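Jendiser: a table of food storage tips and what backs them up

README, last edited in January

What you get

Jendiser is a table of 300 tips for keeping food at home, the kind printed on the back pages of cookbooks, in appliance booklets, in church newsletters and on websites that want you to scroll. Each row is one tip. Next to it we list where we found it, what it claims, how exact the claim is, and whether the source gave any reason to believe it. Most didn't.

Please read the next part before you use any of it. We have already seen an early copy passed around as "300 proven tips," and there is no reading of this table under which that is true.

What it is not

It is not a list of good advice. A tip is in the table if somebody published it. We kept tips that contradict each other, tips that are probably harmless and useless, and a few that worry us. If you need to know whether something is safe to eat, use your local food safety authority's guidance and leave this file closed.

It is also not a sample of anything in the strict sense. We took tips from 27 sources that were easy for us to get hold of, mostly in English, with a handful translated from Turkish and Ukrainian. Anybody who computes a percentage from this table and writes "of all storage advice" after it is making that up.

Files

tips.csv – the main table, one row per tip
sources.csv – the 27 sources, with type, language and decade of publication
trials.csv – results from the small kitchen trials (see below, and see the warnings)
changes.txt – what we changed and who argued for it

All files are UTF-8 with commas between fields. Spreadsheet programs like to turn "3-5" in the days field into a date in March or May. Import that column as text.

Columns in tips.csv

id: a number. Gaps are from rows we merged or dropped. We don't reuse numbers.

food: the food as the source named it. "Greens" stays "greens," even though that could be four different things.

food_group: our grouping, and the weakest column after confidence. Tomatoes are under vegetables. We have had the letters.

tip_text: the tip, shortened in our own words. Where the wording mattered we kept a few words of the original in quotation marks.

action: one of wrap, seal, vent, chill, freeze, soak, separate, add, remove, other. "Add" covers the paper towel in the salad box and the slice of apple in the brown sugar.

claim_days: how many extra days the tip promises, if it says. Only 96 rows have a value here. The rest say things like "much longer" or "for ages," and we left those blank on purpose.

compared_with: what the food is supposed to outlast. Nearly always blank. A tip that says lettuce "lasts ten days" has told you nothing unless you know how long the same lettuce lasts if you do nothing at all. This is the column we would most like people to look at, and it is mostly empty cells.

reason_given: none, story, mechanism, test. "Story" means somebody's grandmother. "Mechanism" means the source offered an explanation, such as ethylene gas, whether or not it fits the food in question. "Test" means the source said somebody tried it, which we took at its word.

confidence: our own score from 1 to 5 for how clearly the tip is stated. It says nothing about whether the tip works. We know the name is bad. Hatice Öztürkmen wanted to rename it "clarity" and she was right, but by then two other people's scripts depended on it.

How the rows were made

Catherine MacBrayne and Junaid Durrani read the sources separately and each wrote down what they thought counted as a tip. They disagreed more than they expected to. Much of it came down to whether "store in a cool, dark place" is a tip or just something people say. The final rule was that a row needs a food and an action. "Store potatoes in a cool, dark place" is in, under "other." "Keep things fresh by planning ahead" is out.

Yevdokiia Lytvynenko translated the Ukrainian rows and Hatice the Turkish ones. Each checked her own work, which means nobody else did. Treat those rows a little more carefully, especially the verbs. The difference between "cover" and "seal" gets blurry in both directions.

Near copies were merged when the food, the action and the claim all matched. The same tip about wrapping celery in foil turned up in many of the sources with almost the same sentence around it. We counted it once. People have asked for a repeat count on the grounds that a tip found everywhere must have something to it. We left the count out for exactly that reason. Advice columns copy from advice columns, and ten copies of one unchecked sentence is one unchecked sentence.

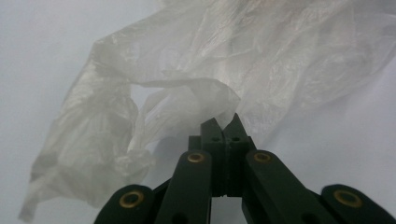

Bread is the messiest food in the table, and it shows the general problem better than anything else. One source says paper, because plastic makes the crust go soft. Another says plastic, because paper lets the crumb dry out. A third says a cloth bag and cites tradition. These don't conflict as much as they seem to: the first author cares about the crust, the second about the inside of the loaf, and neither one says so. Then a fourth source says the fridge, a fifth says never the fridge, and both claim it is for freshness. One of them probably means mold and the other staling. Our table has no way to tell you which, because the sources didn't write it down, and we decided early on that we wouldn't guess.

We did try adding a column called "goal," with values like crisp, moist, mold-free and safe. Junaid filled it in for the bread rows and Catherine filled it in again without seeing his. They matched so poorly that we dropped it. If you build your own version, don't let one person do it alone and call it done.

The kitchen trials

Against the advice of at least one of us, the table comes with a second file of small trials. Blair Geddes ran these for 20 of the tips. For each one she bought the food in one trip, split it, treated half according to the tip and put the other half away with no special care. She looked at both every evening at 8 p.m. and wrote down when she would have stopped wanting to eat it.

Here is what is wrong with that, in Blair's own order of importance. She knew which half was which. She had one fridge, with a warm shelf and a cold drawer, and for the first few trials she didn't swap the positions. Groceries vary, so half a bag of spinach may already be older than the other half. And "would have stopped wanting to eat it" depends a good deal on what else there is for dinner.

In several trials the treated half did better. In several there was no difference she could see, and in two the tip made things worse. We are not printing the split here. The last time we did, it was quoted as a success rate. The notes are all in trials.csv, one line per evening, and they are more useful than any total. Row 14's notes on cilantro are a good place to start if you want to see how much a person can change her mind about what "wilted" means in one week.

The worse results are kept in. So is the trial where someone in the house ate the control half on the third evening. It is marked "ended early," and if you are working out averages you should leave it out.

Known problems

Older sources assume kitchens that many people don't have, with a pantry or a root cellar. A tip may have been fine in that room and pointless in an apartment with a radiator under the window.

Appliance booklets come from companies that sell the appliance. The Gorar booklet, source 9, recommends the crisper drawer for nearly everything that grows. The Rutherford pamphlet, source 12, does the same for lidded boxes. We kept both and flagged them in sources.csv under seller = yes. Filter on that field before drawing any conclusion about drawers or boxes.

Some foods have changed. A bagged salad sold today may have been packed in a way that already does half of what the tip promises. We have no column for this.

The table leans heavily on produce and bread. There are few rows on meat and fish, and we are not looking for more. Being wrong about a limp carrot costs you a carrot.

Uses we think are fair

Teaching people to read a claim. Finding tips worth testing properly. Looking at how advice is worded in different decades – carefully, given how few sources some decades have. Practicing data cleaning, which the food column will give you plenty of.

Uses we would ask you not to make

Recipe apps that show a tip with a green check mark. Shelf-life calculators. Any chart with "science says" in the title. We can't stop you, but if you do it, please don't name us as the authority.

Corrections

Send corrections to Catherine, with the row id and the passage from the source. "My family has always done this" will be read with pleasure and won't change the row. If you have run a trial of your own, send the notes, including the dull ones where nothing happened. Those are the hardest to get.

Junaid is working on a second batch of sources from the Winau library's pamphlet boxes. It will get its own file and won't be mixed into this one until two people have read every row.

Terms

Free to copy and change, with credit. If you pass it on, pass this README on with it.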